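MEDIA RELEASE
Jan 11, 2019

Walley opens its doors – come and see the robot hands at work

Walley will hold a public open day at its Pimentel Street workshop later this month. Free entry, doors at 12. Tours leave every 20 minutes, last one at 4 pm.

First look for locals at the Pemuvel program, running here since September. Two-handed robot, table-top jobs. Picking up, holding, sorting, putting rubbish in the bin. Small stuff, but hard to get right.

"People ask what goes on in here and I'd rather show them then tell them," said program lead Lucimara Guimarães. "Bring the kids. Bring questions."

Staff will run live demonstrations through the afternoon. Visitors stand behind the yellow line, about 33 to a group. Short talk first, then the robot, then tea. A team from Flurnberg, our partner on the hand control software, will be on site as well.

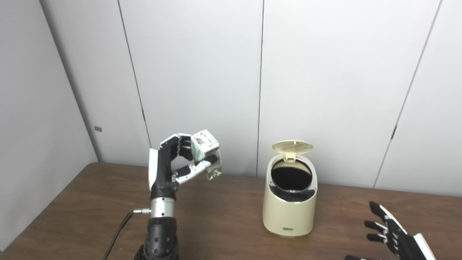 Bookings essential for groups, everyone else just turn up. Parking is limited – the 487 bus stops out front. Step-free access via the side door. Closed shoes please, its a working shop floor.

Media welcome from 11 am. Interviews with Ms Guimarães by arrangement, call the front desk at Walley before noon the day prior. Filming OK in the demo area, not in the labs upstairs.

ENDS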